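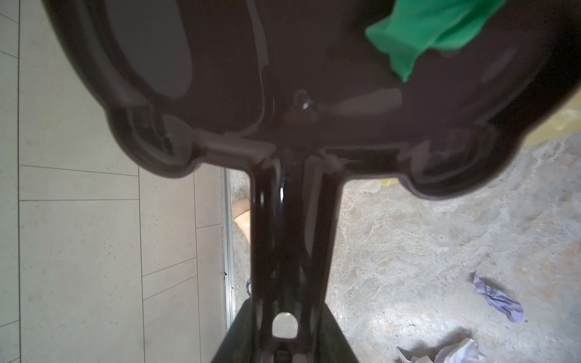 Progress report to Guvmont: safe working rules for gripper arms
Prepared by Reiko Wada, Harb project
2 April 2026

Work done this period

The draft rules now cover setting up, running and stopping a session, and handing the arm to another operator. Version 2 went to Haris and Stolska for comment. Both have replied, and most of their changes are in the text.

The section on soft items took longest. Cloth and crumpled paper fold differently each time they are picked up, and the old wording assumed a fixed shape. The new wording asks the operator to record the kind of item and its colour, and whether it was on a table or the floor at the start. It no longer asks for a size.

We have logged 200 sessions against the draft. In 70 of them at least one rule was skipped, most often the check of the finger pads before the first grip. We have moved that check to the top of the sheet and will see if the figure falls. 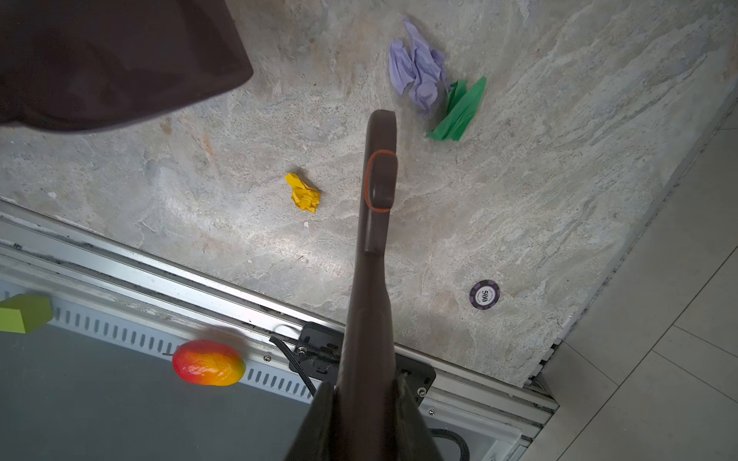 Anything added to a finger, including a rubber band, must now be written down before the session starts and left alone until it ends. Stolska asked for bands to be banned. We have not agreed to this – they are cheap, they are easy to replace, and the operators want to keep them. The point is still open.

Cables have their own rule. The operator moves the arm slowly through its full reach once and watches each loop for pulling or rubbing. Small objects may be left out between grips, but hands stay clear of the table edge while the arm has power.

Delays

The emergency stop section is behind. Haris wants a stop test at every change of operator and we had planned one a day. We will try both before choosing.

Spending

In line with the plan. We ask to move 100 pounds from printing to spare finger pads.

Next steps

Version 3 is due in May, with a one-page sheet for new operators. We would like Guvmont's view on the rubber band question before then.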